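About Udano

5 min read

Udano supplies two-arm tabletop robot workstations, together with the training and service that go with them, to schools, colleges, and research groups. The company was founded by Chiamaka Edet, who remains its director, and it operates from a single building in Frade, where every unit is assembled, tested, and packed.

Our purpose

The company was established to serve teaching departments that wished to offer practical work in robotics and had neither the floor space nor the staff for industrial equipment. A large arm in a safety cage is of limited use to a class of twenty. Udano therefore builds small arms that stand on an ordinary bench and handle small objects, and it sells them as complete stations with the tasks, the written material, and the support already in place.

The Zukus workstation

Our principal product is the Zukus workstation. Each station consists of two arms fitted with parallel-jaw grippers, a dark work surface, a black backdrop, overhead lighting, and a fixed camera. The arms may be run separately or together. Programs can be written by the learner or recorded by guiding the arms through a movement and replaying it.

Stations are delivered assembled. Our technician installs the unit, checks the reach and grip of each arm with the receiving staff, and leaves a signed record of the settings. A department should allow one working day for installation and should provide a level bench and two grounded outlets. The station should not be placed in direct sunlight, as this affects the camera.

The following are included with every Zukus workstation:

Two arms with grippers and power supplies
Work surface, backdrop, and lighting
Camera and mount
Controller and software license for the life of the unit
One task set, chosen at the time of order
Printed instructor's guide and 300 pages of graded exercises
One spare pair of gripper fingers for each arm

Task sets

A station is only as useful as the work it is given. Udano publishes its own task sets, which group familiar objects by the kind of handling they call for. The Workbench set uses toy tools, screws, nuts, and bolts, and is the one most often chosen for introductory courses. Learners begin by lifting a single piece and setting it down in a marked place. Later exercises call for one arm to hold a piece while the other works on it, for a piece to be passed between the arms, and for a cluttered table to be put in order.

Objects in the Workbench set differ in shape, weight, and surface on purpose. A program that grips a plastic nut well may fail with a flat wooden piece, and the exercises ask the learner to record such failures and account for them in writing. Instructors have told us that this written work is the part of the course they value most. Departments may also add objects of their own, and the instructor's guide contains a chapter on selecting them.

Sidico service plan

Support is provided under the Sidico service plan. The first year is included in the purchase price. Under the plan, a department may call or write to our service desk during business hours and will receive a reply from a technician who has built the equipment. Worn gripper fingers, cables, and drive belts are replaced without charge. If a repair cannot be completed on site, a loan unit is sent while the original is in our workshop.

The plan may be renewed each year. Equipment that has left the plan can be brought back into it after an inspection, for which a fee of $600 is charged. This fee is credited in full against the first renewal.

Training for instructors

Udano holds a two-day course for instructors in Frade and will also hold it at a customer's own premises where six or more members of staff wish to attend. No earlier experience with robots is assumed. The first day deals with setting up, safe working, and the basic exercises. The second is given over to lesson planning and assessment, and to common faults and their repair. Every participant works directly with a station for most of both days, with no more than two people to a unit.

To date, 578 instructors have completed the course. A refresher session is held each March for those who have taken it before.

Our staff and standards

Assembly, testing, and service are carried out by the same team. Each technician spends part of the year on the service desk and part in the workshop, an arrangement introduced by Ms. Edet in the company's second year and kept ever since. Faults reported by customers are entered in a common log, which is read in full at the monthly design meeting. The present gripper bracket and the present cable length both came out of entries in that log.

Before leaving the building, every arm completes a test run of 3130 grip-and-release cycles. The results are supplied with the unit. An arm that drops a test piece during the run is taken down, corrected, and tested again from the beginning.

Safety

The arms are limited in speed and force, and each station has a stop button within reach of both the learner and the instructor. Udano nevertheless asks that learners under sixteen use the equipment only with an instructor present, that long hair and loose sleeves be secured, and that hands be kept off the work surface while a program is running. A safety sheet for display beside the station is supplied in English and Spanish.

Visits and inquiries

Departments considering a purchase are invited to visit the demonstration room in Frade, where stations are set up with each of the current task sets. Visits are by appointment and last two hours. Visitors are welcome to bring objects from their own courses and try them with the arms. The next open day for schools and colleges will be held on 12th April, and places may be reserved through the inquiries desk.

Written quotations are issued within five working days and remain valid for 60 days. Educational discounts apply to orders of three or more stations placed together.

14 shares | 2 comments
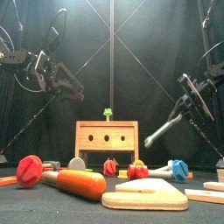

Two-arm work with toy tools and hardware, the right gripper holding a gray wrench.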